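How to record fridge-loading demonstrations with two hand-held grippers

By Nermin Tokgöz
Monday, August 17, 2026

These are the steps we use on the Teshome project to collect pick-and-place data without a robot arm. A person holds a gripper in each hand and does the task, and the recordings are used later to train a policy. The task on this page is putting food into a mini fridge. It is harder than a tabletop task because the hand has to go into a box, and the walls hide part of what the cameras see.

What you need

Two hand-held grippers with a wrist camera and a marker cube on each, a head-mounted camera, a mini fridge, and food that varies in shape and size. Round fruit is easy to grip. Long items such as an eggplant or a drink bottle are worth the extra trouble, as the policy has to learn which way to point them.

Step 1. Place the fridge

Put the fridge where you can stand square to it with the door fully open. Check that the door doesn't block your elbow on the hinge side. Then hold a gripper at the opening and look at the live wrist view. You want the shelf and the opening in view with the fingers in front of them.
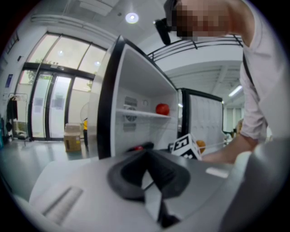 If the near edge of the shelf drops behind the fingers, raise the gripper a little and start your approach from higher up. Do this check again each time you move the fridge or change its height. We skipped it once in our Utgate set and had to throw out 19 recordings.

Step 2. Calibrate

Hold both grippers in front of you so the head camera sees both marker cubes, and keep still until the software reports a lock. Turn each wrist slowly left and right. If the pose jumps, wipe the cube and try again. Glare from ceiling lights is the usual cause when wiping doesn't help, and a small change in where you stand will often fix it.

Step 3. Record

Open the fingers all the way, start the recording, and move at a steady pace. Close on the item, lift it clear, pause for a moment, then go in. Keep the free gripper open and out of the path - it should stay in the head view but not cross in front of the other one. 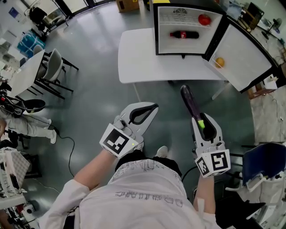

Eggplant in the right gripper, left gripper open, mini fridge ahead on the table.

Release only after the item is touching the shelf. If you drop something, finish the motion anyway and mark the recording as a failure. Don't delete it. Taras Kostiuk uses the failures to train the part of the system that decides when to try again.

Step 4. Change the layout

Move the items between recordings, and include some starts with food already on the shelves or in the door. Change the fridge position every so often too. Our first policy was trained on one layout and did well only on that layout.

Step 5. Check the tracking

Play back each recording and look for gaps while the gripper is inside the cabinet. The head camera loses the cube there, so the wrist camera has to carry the pose alone. Short gaps can be filled. We drop any recording with a gap longer than 2 seconds.

What we got

With 41 layouts in the training set, the policy placed round items well and long items less well. Most of its misses were bottles that caught on the edge of the shelf. We plan to repeat the collection at Clivside in October with a taller fridge, and the settings file will be posted on the Rultport page with the new recordings.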